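4.2 What the Open Day Taught Us

I should say up front that Fiona Dunbar and I never meant to write this section. The open day was on the department calendar long before we had a paper, and we agreed to run a demo mostly out of politeness (and, okay, for the free lunch). But so much of what we changed in Kistik afterward came out of that one afternoon that leaving it out would feel like cheating.

The setup was simple. We put the simulated sorting task from Section 3 up on the big monitor in the Mitcombe building, with one view looking over the fingers and a second one from low down at the end of the table, and let visitors boss the arm around. They typed what they wanted in whatever words came to mind, Kistik picked a target, and the arm had a go. By closing time on Wednesday, December 11, 2019, we had logged 49 sessions, which was way more than we'd planned for! 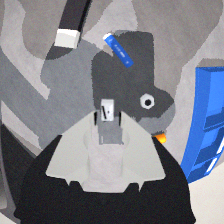
People don't talk to a robot the way we'd been talking to it. In our own test set, which Rami Haddad and I wrote over a couple of weeks in August, nearly every request names a thing and a place: put the nut in the blue container, that kind of request. Visitors hardly ever did that. They said "the shiny one," or "no, the other one," or just "tidy up." One kid asked for "the thing that looks lonely," and I still think about how you'd even score that. Of the 49 sessions, 31 opened with a request that had no object name in it at all, and our parser fell back to picking whatever was nearest the gripper. Sometimes that was right by luck, and we didn't give ourselves credit for it in Table 2.

The other surprise was the view from low down. We'd set it up for show, really, so folks at the back could watch the arm move, and we had figured everyone would steer by the close one. Instead they kept asking us to switch over (Fiona ended up with one hand on the keyboard all afternoon). Seen from the gripper, a small part fills a good bit of the screen and you can judge the fingers against it, but you lose any feeling for where the rest of the arm is. From the end of the table you get most of the arm and hardly any detail on the parts.

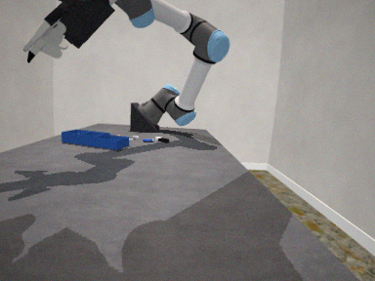

Figure 5. The simulated arm and gripper over the table, with the blue container and small parts below, from the low viewpoint.

I had a long chat about this with two visitors from Putach, who run a training course for machine operators. Their take was that new operators want the wide view until they trust the arm, and then they never look at it again. We can't back that up with our numbers, and our sessions were much too short to see anyone settle in. Still, it lined up with what Fiona saw at the keyboard, so we now log every view switch along with the request that came right before it.

We made two changes as a result. First, Kistik asks a question back when a request has no object name, where before it would guess. Second, we added the visitors' requests to the Mansilla set, cleaned up for typos and nothing else, which brings it to 2,489 requests in all. The lonely one is in there too. All the results from Section 5 on use the bigger set, and the older numbers are in the appendix for anybody who wants to compare.

One caution before moving on. Visitors came in groups and shouted suggestions over each other's shoulders, so a session isn't the same as a person, and we've tried to be careful about that wording in everything that follows.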